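Zuletzt geändert: 30. Juni 2018

# Korb anheben per Fernsteuerung vorführen

Diese Anleitung gehört zur Kernomus-Reihe und beschreibt, wie man einem Zweiarmaufbau das Greifen und Anheben eines Korbs beibringt. Vorgeführt wird mit den Führungsarmen, aufgezeichnet mit Pluko. Wer Pluko noch nicht eingerichtet hat, beginnt mit der Seite »Erste Aufnahme« und kommt dann zurück.

## Vorbereitung

1. Beide Arme in die Ruhestellung fahren und die Führungsarme daneben in dieselbe Haltung bringen. Weichen die Gelenke beim Koppeln zu stark ab, ruckt der Arm.
2. In Pluko ein neues Projekt anlegen und alle Kameras eintragen. Die Bildrate muss überall gleich sein.
3. Den Korb leeren und auf den Tisch stellen. Zwischen den Durchgängen wird er um einige Zentimeter verschoben und leicht gedreht.
4. Greifkraft auf 24 Prozent begrenzen. Geflecht gibt nach, und mit voller Kraft verformt sich der Rand.

## Anfahren

Den Arm zuerst grob neben den Korb führen, den Greifer dabei offen lassen. Das letzte Stück wird langsam gefahren und nur noch über das Handgelenk korrigiert. Beim Steuern auf das Bild der Handgelenkkamera achten: Solange Korb und Finger beide darin liegen, lässt sich der Abstand gut einschätzen.
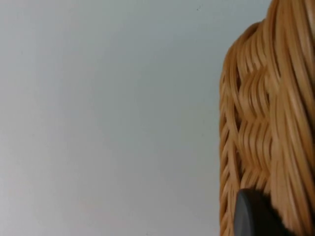

*Abb. 1: Greiferfinger dicht am Geflecht, Blick der Handgelenkkamera.*

Häufige Fehler beim Anfahren:

- Der Finger stößt gegen das Geflecht und schiebt den Korb weg. Solche Durchgänge verwerfen.
- Der Arm kommt zu steil von oben und der Finger bleibt am Rand hängen.
- Die bedienende Person zögert lange vor dem Zugreifen. Das gelernte Verhalten zögert später an derselben Stelle.

Gegen das Zögern hilft es, den Ablauf vor der Aufnahme ein paar Mal ohne Aufzeichnung durchzuspielen. Eine kurze Pause ist unkritisch, mehrere Sekunden Stillstand sollten im Schnittfenster entfernt werden.
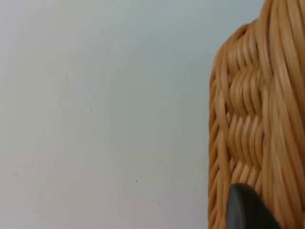

*Abb. 2: Der Korb am rechten Bildrand, davor die Fingerspitze.*

## Greifen und anheben

Ein Finger kommt an die Innenseite der Korbwand, der übrige Greifer bleibt außen. Dann schließen, bis der Motorstrom ansteigt, und die Stellung am Führungsarm halten. Erst danach gerade nach oben ziehen. Ein leerer Korb, der nur an einem Ende gehalten wird, neigt sich etwas. Das ist zulässig, solange er nicht aus dem Griff rutscht. Gegenstände neben dem Korb, etwa der rote Würfel, werden in dieser Übung nicht berührt.

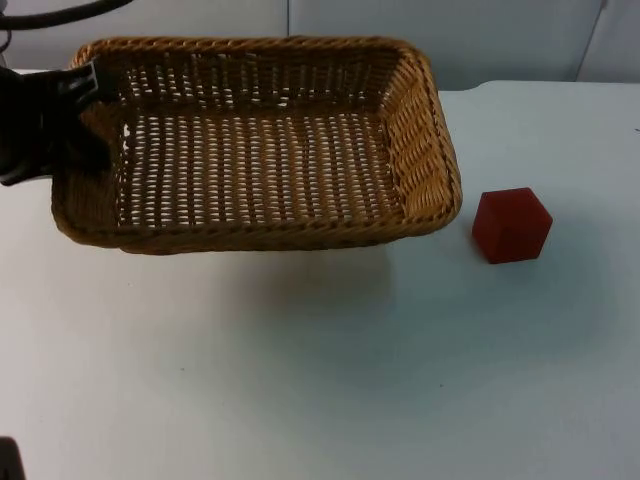 Osvaldo Cirillo merkt dazu an, dass er den Griff am Führungsarm nach dem Schließen immer noch ein wenig weiter zudrückt, bevor er hebt. Ohne diesen Vorhalt lasse die Hand beim Hochziehen unbewusst nach, und der Korb sacke ab. In Ametepe habe er deswegen 14 Durchgänge neu aufnehmen müssen.

Der Vorhalt funktioniert auch bei uns, verlangt aber die Kraftbegrenzung aus Schritt 4 der Vorbereitung.

Nach dem Anheben den Korb kurz ruhig halten, wieder absetzen und den Greifer ganz öffnen. Die Aufnahme wird mit dem Fußschalter beendet, wenn der Arm frei steht. Wer zu früh abschaltet, dem fehlt das Loslassen im Datensatz.

## Durchsehen

Jeden Durchgang einmal in doppelter Geschwindigkeit ansehen, die Handgelenkkamera und die feste Kamera nebeneinander. Geprüft wird:

- Laufen beide Bilder synchron?
- Ist der Finger beim Anfahren sichtbar?
- Gibt es Sprünge in den Gelenkwinkeln?

Kleine dunkle Punkte auf der Wandfläche stören das Training nicht. Verdecken Flecken dagegen den Korb oder den Finger, die Linse reinigen und den Durchgang wiederholen.
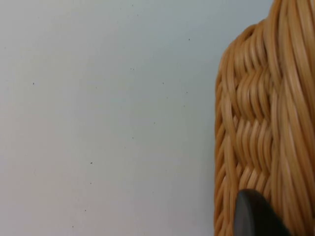

*Abb. 3: Finger vor dem unteren Teil des Flechtmusters.*

Brauchbare Durchgänge mit `ok` markieren, alle anderen mit `weg`. Gelöscht wird erst beim Export, ein falsch gesetztes Etikett lässt sich also noch ändern.

## Wie viele Durchgänge?

Für einen ersten Test reichen sieben pro Korbposition. Der Satz aus Modalcombe, den Dorothy Staniforth zusammengestellt hat, umfasst 1.000 Durchgänge mit wechselnden Körben und liegt im Projektordner unter `koerbe/gesamt`. Eigene Aufnahmen bitte nicht dort hineinkopieren, sondern einen Unterordner mit Kürzel anlegen.

Die Seite zum beidhändigen Tragen folgt im Oktober.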